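Storel Sorting Table: Your Questions

What do I bring?
Whatever has been rattling around in your kitchen drawers. Up to 40 small items per person, please. The man who arrived with 300 bread tags has been spoken to.

Do I need to book?
For Friday evenings, yes. Other days, wander in after 10 a.m. and look hopeful.

Why paper and tape? Don't you own trays?
We own plenty of trays. They live in a cupboard, full of things that need sorting.
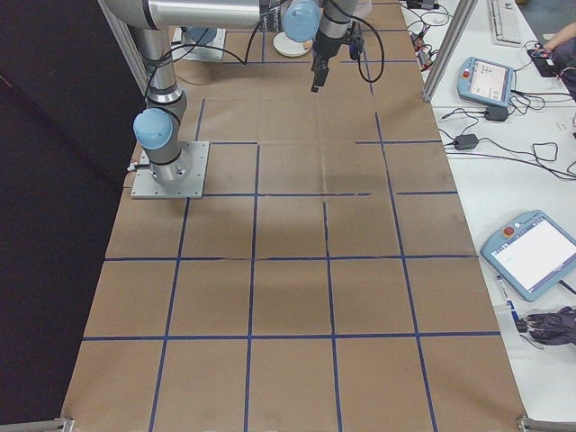
How do I lay out a grid at home?
Start with the longest table you have and clear it, which is usually the hard part. Roll out brown kraft paper and run your long strips of tape first, then the cross strips. Dark blue shows up nicely against the brown. Ours has six cells along the front row and gets vaguer toward the back, where a few strips stop short, and your buttons won't mind that either. Creases are fine. Ieva Kivi irons hers, but Ieva irons tea towels.

What goes in the last cell?
Things you can't name. Everyone has them.

Can I leave my sorting overnight?
No. Kamil Kolář locks up at nine and has views on other people's screws.

Is there parking?
In theory, behind the Bednárik centre.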